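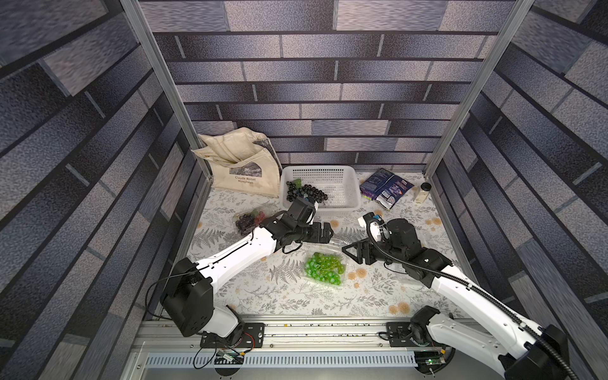
The Grikora is our under-cloth for dining and kitchen tables, and if you have never used one before then you are in for a treat, because it is the sort of thing you put down once and then wonder how you managed all those years with plates clattering on bare wood. It goes between the table and your own cloth. Nearly any cloth will do, plain or patterned, and we do have a soft spot for a white ground with grey fern fronds and little sprigs and those pale orange-yellow round flowers, which looks so fresh at breakfast time and goes with practically every plate in the cupboard. A pale print like that is also where a good under-cloth earns its keep, as a dark table has a way of showing through and making white look rather tired.

We have sold table felts at Fekwood for longer than we care to admit, and for most of that time we sold other people's. Some were lovely and some shed fluff all over the chairs. The Grikora is made for us by Wisico, who used to supply the felt for the drawers of our cutlery cabinets, and we asked them if they could do the same stuff wider, with something on the back to stop it sliding. It took them a good few tries (the first one slid beautifully!) but the one we sell now is the one we use at home and on the long table in the shop.

What it is

A soft brushed cotton top, bonded to a thick felt middle, with a dimpled rubbery backing that grips the table without sticking to it. The whole thing is four millimetres thick, which doesn't sound like much until you put a heavy casserole down on it. The top side is the fluffy side. We mention this because it gets put on upside down more often than you would think, and then the cloth slips about and we get a sad email.

Colour: natural white only. We did try a grey and it showed through everything.

Length: 244 cm as it comes off the roll. If your table is longer than that, you can butt two pieces together in the middle, and once a cloth is over the top you will feel the join if you go looking for it but your guests won't. Please don't overlap the pieces, as wine glasses are not fond of a step.

Price: £44 for the full length, cut to your width at no extra charge.

Order code: 3333. Please quote this if you ring, as there is a thinner felt on our books called the Tang and the two have been muddled in the past. The Tang is half the weight and has no backing, and is really meant for lining shelves and chests of drawers. It is very good at that. It is no use at all under a tablecloth.

Measuring your table

Measure the table top itself and not the cloth. You want the under-cloth to reach just to the edge, or a finger's width over it if your table has a sharp corner that has been wearing through your linens. If it hangs down any further it makes the cloth stick out like a skirt, and people's knees catch on it.

For a round table, give us the distance straight across the widest part and we will send you a square, with a piece of string and a note explaining how to mark the circle. We used to cut the circles ourselves, but hardly any old round table is truly round -- ours certainly isn't -- and you will get a much better fit by laying the felt upside down on the floor, turning the top over on to it if it lifts off, and drawing along the edge with a soft pencil. Ordinary kitchen scissors go through it nicely. The edges don't fray and there is no need to hem them.

Extending tables are the ones that cause the most head-scratching. Our own advice is to buy for the table at its longest and cut the piece where the leaf goes, so that you have a main part and an extra part. Keep the extra part rolled up with the leaf, or you will be hunting for it on Christmas Eve.

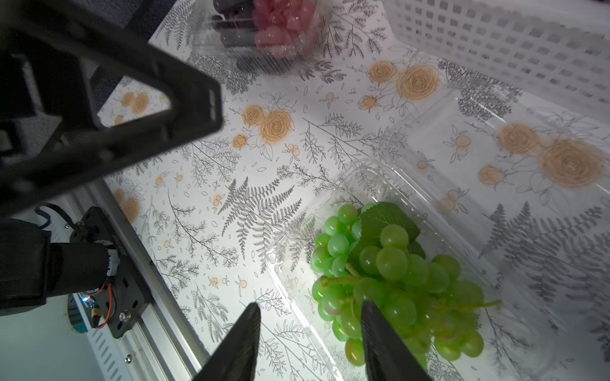 Do leave it lying flat overnight before you cut anything, by the way. It arrives rolled on a tube and the ends like to curl for the first few hours, and a curly end is a devil to measure. If you are in a hurry, a few heavy books along each edge will do the trick.

Heat and spills

The Grikora will take a warm plate, a teapot or a serving dish through the cloth without marking the wood. It isn't a trivet, though, and we would be very unhappy to hear of anybody putting a pan on it straight from the hob or the oven. Use a proper stand for that, please, even if you are only popping it down for a second.

As for spills, the backing slows things down and gives you time to fetch a towel. It is not a waterproof sheet and we don't sell it as one. If a whole jug goes over, take everything off, cloth and under-cloth together, wipe the table and hang the felt over a banister or a line until it is dry right through. Putting it back damp on a waxed or French polished table can leave a bloom, and that is a nuisance to get out.

Washing

Cool wash, gentle cycle, as little soap as you can bear. No softener, because it clogs up the dimples on the back and then you have lost your grip. Dry it flat or over a line, fluffy side out. Don't tumble dry it and don't iron the backing. You can iron your tablecloth in place on top of it with a warm iron, and many of our customers do just that -- it is far easier than wrestling a big cloth over an ironing board, and the creases from folding come out in the very spot where they would have annoyed you.

It will shrink by a whisker in its first wash. If you are fussy about your edges, wash it before you trim it.

A word about new finishes

If your table has been freshly varnished or oiled, please let it harden fully before you cover it up. The tin will usually tell you how long. We would give it longer than the tin says.

Delivery and returns

Orders placed by noon on a Monday are cut the same afternoon and go out the next morning. We cut to order on other days too, only a little less briskly. Full uncut lengths can come back to us if you change your mind, provided they have not been on a table. Once we have cut one to your width we can't take it back, so do measure twice, and if you are in any doubt send us your measurements and ask. We would much sooner spend ten minutes writing back and forth than have you end up with a felt that doesn't fit.

Small swatches of the Grikora and the Tang are free for the asking, and are sent out in an ordinary envelope.

Last updated: March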